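Uvell the Alpaca Hand Puppet

Home > Puppets & Pretend Play > Animal Puppets > Full-Body Puppets

Uvell is a full-body alpaca puppet with a long, bendy neck, and I have been excited to get this page up since the first sample came in. Slip your hand in through the back and your fingers go all the way up to the mouth, so the whole head can nod, tilt, chew and look very offended when somebody takes the last cookie. The front legs have their own little finger pockets too (pinky and thumb works best for most hands), which means waving and clapping once you get the hang of it!

The fleece is the part everyone grabs first. It's a deep, loopy plush on the body and a shorter, smoother pile on the face and ears, so kids can find the face by feel. The color is a warm oatmeal with a darker brown tuft on top of the head. Eyes are stitched, with no buttons or beads anywhere on the puppet, and the tail is sewn into the seam and then sewn again.

Uvell was designed by Teófilo Restrepo, who also drew the Brilach fox and the rest of our forest puppets. He went through a lot of necks. The early ones were stuffed too firmly and the poor thing looked like a bottle brush. The final neck has a soft knit sleeve inside, so it folds down when your wrist folds and stands up tall again when you straighten out. Adults with big hands can work it comfortably, and so can a seven-year-old, although smaller hands may only reach the mouth and not the legs at the same time.

Playing with Uvell

An alpaca is a great puppet for shy kids. It doesn't have to roar or do a scary voice, it can just hum! Alpacas really do hum, and a child who won't talk in front of a group will often hum behind a puppet and then start whispering, and then you can't get them to stop. Édgar Salazar uses our sample in his story hour and has it fall asleep during the boring parts, with the head sinking lower and lower until the kids yell to wake it up.

It's good for two puppeteers as well. One person works the head and the other works a second animal, and Uvell is tall enough to look a Brilach fox straight in the eye. If you already have the Arango puppet theater, the neck clears the stage ledge nicely even with the curtain half closed. In the smaller tabletop theater you'll want to play it sitting down.

Details

Item number: 686
Length: 32 inches from nose to tail, neck straight
Age: 3 and up
Outer: polyester plush
Filling: polyester fiber (head, legs and tail only)
Opening: back seam, elastic edge, fits left or right hand
Colors: Oatmeal

What's in the box

One Uvell puppet and a cotton drawstring bag. There is also a folded card with 2 short plays on it, one for a single puppet and one for a pair. The second play calls for a goat, but a fox or a sock will do fine. 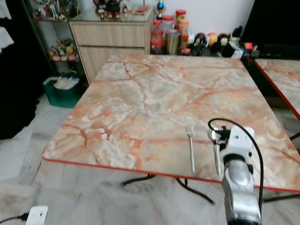 Care

Hand wash in cool water with a mild soap, then press the water out with a towel. Please don't wring the neck, it twists the inner sleeve and takes forever to get straight again. Dry flat, out of direct sun, and turn it over halfway through. When the fleece is fully dry, go over it with a soft baby brush and the loops will open right back up. Jam and yogurt come out of the face with a damp cloth if you catch them early.

Keep it away from heaters and hair dryers. The plush can go shiny and flat if it gets too hot, and brushing won't fix that.

Questions we get

Does it stand up by itself? It sits very well on a shelf with the legs folded under, but it won't stand. The legs are soft so they can move with your fingers.

Is there a smaller one? Yes, there's a finger puppet version called Drerka, sold on its own page. It has the same brown tuft and fits in a coat pocket.

Can the mouth hold things? Light things, sure. A paper flower, a ribbon, a mitten. There's a felt lining inside the mouth that gives a bit of grip.

From our customers

"My son carries it around on his arm all day and it answers for him at dinner. The neck is so funny, I've used it more than I expected to myself." Orlando Carhuamaca

"Beautiful fleece and really well sewn. It took me an evening to get the front legs going, but now it can play the drum. I wish it came in gray." Cristian Ccori

Gray is on our wish list too! We've asked for fabric samples and hope to have a second color to show in August. Oatmeal is in stock now and ships in the drawstring bag, inside a plain carton.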